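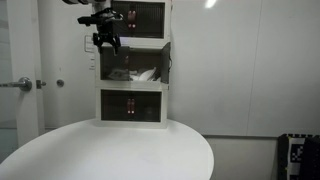
Cilolar library gets its Friday nights back

Good news if you work days and love books: starting in October, the Cilolar branch library is staying open until 9 p.m. on Fridays again! I've been grumbling about the early closing for ages (sorry to everyone at the bus stop), so I ran over as soon as I saw the sign on the door.

The late hours went away when the Skoryk Road bridge closed and the number 12 bus got sent the long way through Rurkora. By the time most of us got home, the place was dark. A petition went up at the front desk in spring and picked up 238 signatures, mine included, and the town council voted this week to pay for the extra hours through next summer.

Storage boxes with tinted front doors, stacked three high. The middle one is open.
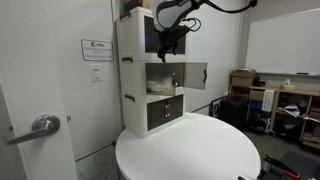
Three stacked boxes on a round table, with the middle door open.

The added money comes to $650 a month, which covers staff and keeping the heat on. I thought it would be a lot more than that! The council will look at the visitor numbers after 4 months and decide if Saturday evenings are worth trying too, so please go, even if you only want to sit and read the paper.

The kids' room will still close at 6, but the main reading room, the computers and the copier will all be on until the end. Holds can be picked up right up to closing time, and the book drop on Dosura Street stays open all night like always.
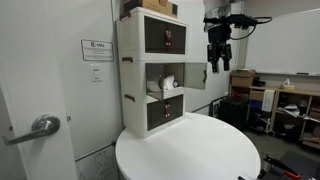 Getting there

The bus still takes the detour, so add a little time if you're coming from the Rurkora side. Parking behind the building is free after 5, and the side gate on Dosura Street will be unlocked on Fridays. I'll be the one hogging the big chair by the window.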